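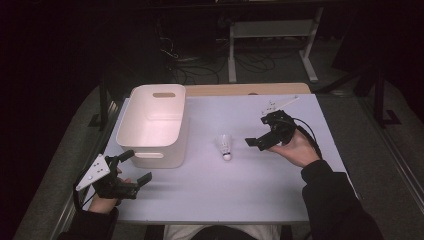
Drafting a skirt block from scratch, part 3: the waistband

Thursday, July 17, 2025

The first two parts covered measuring and the darts. Since then I have sewn the test skirt twice in muslin and once in a mid-weight cotton twill from Fellano, and the darts have stayed where I put them. The waistband has not behaved so well, so it gets a post to itself.

A straight waistband is a rectangle. Its length is the waist measurement plus ease, plus overlap, plus two seam allowances. I use 3/4 inch of ease, 1 1/4 inches of overlap and 5/8 inch at each end. The width is twice the finished width plus two seam allowances. For a 1 inch band that gives 3 1/4 inches. Cut it with the long edge parallel to the selvage. Crosswise twill stretches more than you would think, and my first muslin grew most of half an inch at the waist over one afternoon of sitting at a desk.

Anything wider than 1 1/2 inches should be curved. A body is not a cylinder at that point, and a wide straight band stands away at the top edge. To draft the curve, close the darts on the paper, trace the top of the front and back pieces down to the depth of the band, and smooth the line where the darts met. Check that the side seams match before you add allowances. I forgot this once and spent an evening easing in a difference that should have been fixed with a pencil.

Interfacing

I tested two kinds on scraps of the same twill. The woven fusible was cut on the same grain as the band and pressed for twelve seconds with a damp cloth. The nonwoven was pressed the same way. After one warm wash the nonwoven had bubbled near both ends and the woven had not. One wash is a small test, and the iron may have been cooler at the ends. I used the woven.

Trim the interfacing out of the seam allowances. On a band that will take a hook and bar, add a second small piece behind the hook, with the edges pinked so they do not show as a ridge.

Order of sewing

Staystitch the skirt top at 1/2 inch. Put the zipper in first. Mark the band at center front, both side seams and center back, then pin those points to the skirt before pinning anything between them. The skirt edge should be slightly longer than the band – a quarter inch over the whole waist is plenty – and it goes against the feed dogs so the machine takes up the extra.

Grade the seam, press it up into the band, and sew the short ends right sides together. Turn, and check the corners before closing the inside. I close mine by hand with a slip stitch. Stitching in the ditch from the right side is faster, and on a dark thread nobody could tell the difference, but I miss the inner edge on one side about every second try.

Notes on thread and needle

Size 90 universal, polyester thread from a Runen cone, stitch length 2.5 mm. For the topstitching on the twill I went up to 3.5 mm and loosened the top tension by half a number. The Abreu machine pulls to the left when it climbs onto the seam at the zipper end. A folded scrap of denim behind the presser foot keeps it level.

Kirsten Hedegaard asked under part 2 whether the block can be used for a knit. It can, with no darts and a good deal less ease, but the waistband would then be elastic and most of what I wrote above stops applying. I have a length of Peltiretti ponte on the shelf and will try it in September.

Part 4 will be the lining, cut from the same pieces with the darts folded as pleats. The corrected waistband pieces are in the pattern file, where the overlap is now marked on the left end.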